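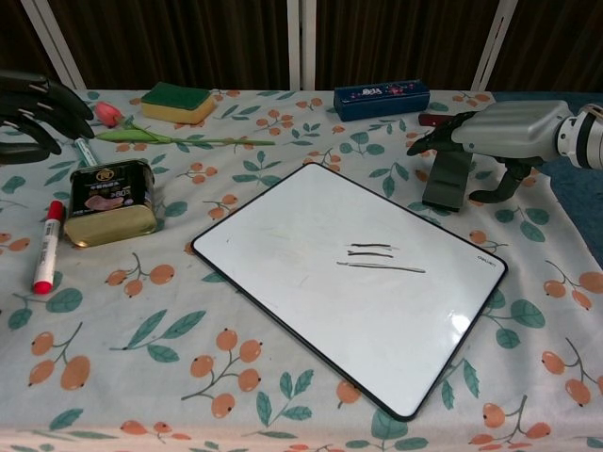 Software engineer, two-arm manipulation (perception and planning)
Dedwood

Most robot demos work once. We have a folder full of ours and we don't trust any of it. Dedwood wants an engineer who feels the same way and can write the code that tells us when we are fooling ourselves.

You would work on Demum, our planning and control stack for two arms with multi-finger hands. The tasks are dull on paper: write on a whiteboard, wipe it, pick up a marker, put it down. In our last review we went through 892 logged runs and found 43 marked as successes that should not have been. The success check was the problem, so that is where you would start.

After that: hand pose estimates when the fingers hide the object, replanning when a grasp slips, and replay tools that don't take all afternoon to load.

You need solid C++ or Python, and at least one project where you proved your own result wrong. We don't care much about degrees. If your plan is to train a bigger model and hope, we will probably argue - you may win, but bring numbers.

We can't promise this ends up in anyone's kitchen. Anyone who does promise that is selling something.

Send a resume and one page on a failure you tracked down to Viera Ďurica. Applications opened 22 December 2022 and we start calls in January.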